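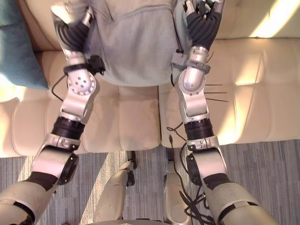
図1　公開実演における布製品把持作業(ロボット頭部視点)。両手の多指ハンドにより、ソファ上の灰色の衣類を左右から把持している。

4.　一般公開における実演

4.1　実施概要

本章では、前章までに述べた両腕協調動作の枠組みを、Altholm実験棟の一般公開において実演した結果について報告する。公開は2025年8月31日日曜日に行われ、来場者は700名であった。実演は9回実施し、1回あたりの所要時間は質疑を含めて15分とした。進行および安全監視はEdileuza Quintanaが、操作系の監督はDalva Caldeiraがそれぞれ担当した。

同種の実演は2月にPortela会場でも予備的に行っている。その際は作業台上に衣類を置いたため、来場者から、家庭での使用状況を想像しにくいとの意見が寄せられた。これを受け、今回は居室を模した区画を設け、ソファの座面に置かれた衣類を対象とする課題に改めた。

4.2　課題の構成

課題は、接近、把持、持ち上げ、整形の4段階からなる。対象物には柔らかい編地の衣類を用いた。布製品は把持点の選択によって形状が大きく変化し、剛体を前提とした把持計画をそのまま適用することは難しい。このため本実演では、左右の手先をほぼ同時に対象へ接近させ、両手で布をつまんだ後に次の段階へ移行する手順を採った。

把持段階の状況を図1に示す。左手の指は下方かつ内側に曲がって布をつまみ、右手の指は布の折り重なった部分を包むように保持している。衣類の下端は座面の前縁から垂れており、把持部の周辺には皺が生じている。こうした皺や垂れ下がりは輪郭に基づく姿勢推定の誤差要因となりうるため、Dridenの認識部では輪郭情報に加えて局所的な折り目の方向を参照している。

4.3　照明条件

会場の区画は窓に面しており、座面や背もたれ、床面の一部に直射日光が当たる。図1においても、画面右側のクッションと背もたれに明るい領域と斜めの陰影が認められる。淡色の革張り面では日光による輝度の上昇が著しく、座面の縫い目と影の境界との区別が課題となる。実験室内の評価は遮光下で行ってきたが、公開実演では窓の遮蔽を行わず、認識部の露出制御を自動に設定した。

4.4　来場者対応

来場者の立入範囲は床面の表示により区分し、動作中の接近を禁止した。各回の冒頭で、Quintanaが停止手順と動作範囲を説明した。頭部視点の映像は区画脇の表示装置に提示し、来場者がロボットの動作と取得映像とを対比できるようにした。

質疑では、把持力の設定、薄手の布への適用可能性、および作業の所要時間に関する質問が多かった。特に把持力については、生地を傷めないかとの懸念が複数の回で示された。現行の設定値はBritassideとの共同試験で定めたものであり、対象とする生地の種類は限られている。

4.5　考察

一般公開の場における実演は、統制された条件下の評価に代わるものではない。各回で衣類の初期形状を厳密に揃えておらず、回ごとの結果を定量的に比較することはできない。したがって、本章の記述は次章の性能評価には含めない。

一方、自然光の変動や家具の形状など、実験室では固定していた条件の影響を検討する機会が得られた。とりわけ座面の前縁付近では、垂れた布が腕の動作領域に入るため、経路計画における余裕の取り方を見直す必要がある。この点については6.2節で改めて論じる。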